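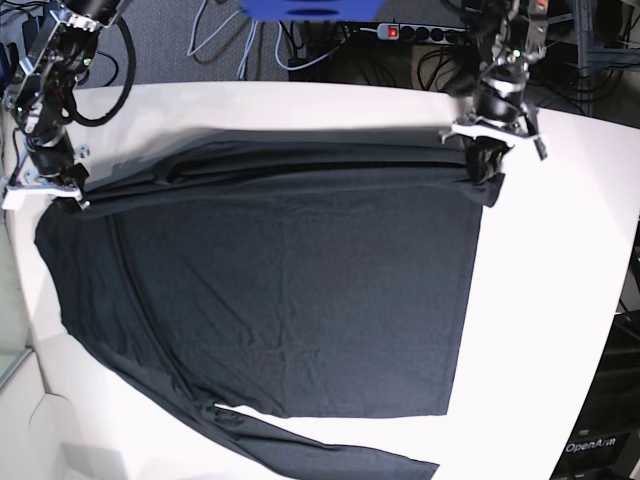

Febrero, seis y media de la mañana

Otra noche de dormir poco. Me desperté con el ruido del camión de la basura y ya no hubo manera, así que me levanté, puse la cafetera y me senté a escribir antes de que se hiciera de día. Llevo desde Navidad diciendo que voy a retomar el diario y hasta ahora solo he llenado dos páginas.

Ayer terminé el cuarto mes sin comprar ropa. No lo empecé como un reto. En octubre hice cuentas de lo que había gastado en el año y me salieron casi 3,000 pesos solo en camisetas, varias de ellas con la etiqueta puesta todavía. Me dio coraje más que vergüenza. Desde entonces me arreglo con lo que hay en el armario, y lo que hay alcanza de sobra. Lo que más uso es lo oscuro, que combina con todo y aguanta las manchas de café.

El problema de este mes fue el suéter gris de Plavent, que se abrió por el codo. Lo llevé a la mercería de la esquina y me querían cobrar 100 pesos por el remiendo. Me pareció justo, pero preferí comprar el hilo y hacerlo en casa. Tardé dos tardes. La primera puntada la deshice tres veces, y al final el codo quedó un poco fruncido, con un bultito que se siente al apoyar el brazo en la mesa. Mi madre lo habría hecho en veinte minutos mientras veía la telenovela. Me acordé mucho de ella, de cómo mojaba la punta del hilo con los labios y de la lata de galletas donde guardaba los botones. Esa lata se perdió en la mudanza y todavía me pesa.

En el trabajo, lo mismo de siempre. La gente de Usura volvió a cambiar la fecha de entrega y tuvimos que rehacer el calendario entero. La reunión duró hasta después de la comida y yo tenía tanta hambre que apenas escuché el final. Anoté que hay que mandar el presupuesto corregido y pedir otra vez las medidas de las ventanas. A la salida caminé hasta Sriwong y pedí la sopa de coco. Le pusieron más picante que otras veces. Comí despacio, junto a la puerta, leyendo el periódico que alguien había dejado en la silla.

Volví en el autobús 17 porque empezaba a llover. Se llenó en la segunda parada y fui de pie todo el camino, con la bolsa de la compra entre los zapatos. Llegué a casa con los huevos enteros, cosa rara.

Por la noche quise ordenar el cajón de abajo y acabé sacando todo. Hice un montón para regalar y otro para trapos. En el de regalar puse el abrigo de Guvilby, que me queda grande desde que lo compré y que he llevado a dos bodas y a un entierro. Después lo volví a colgar. No sé por qué me cuesta tanto soltar ese abrigo, si paso frío con él. Lo decidiré en marzo, cuando ya no haga falta.

Los trapos sí los corté. Salieron de dos fundas viejas y de un pijama de franela que ya transparentaba por las rodillas. Los dejé doblados debajo del fregadero.

Pendientes de hoy: llamar al dentista, pagar el gas, comprar agujas más finas y cambiar el foco del pasillo, que parpadea desde hace una semana. También quiero contestar la carta de mi hermana, que lleva demasiados días en la repisa. Me pregunta si voy a ir en Semana Santa. Le voy a decir que sí, aunque primero tengo que pedir los días.

Ya hay luz en la ventana de la cocina y el café se me enfrió. Voy a calentarlo y a meterme a bañar.

Última actualización: febrero, 7:10

Imprimir | Enviar por correo electrónico

3 comentarios | 17 veces compartido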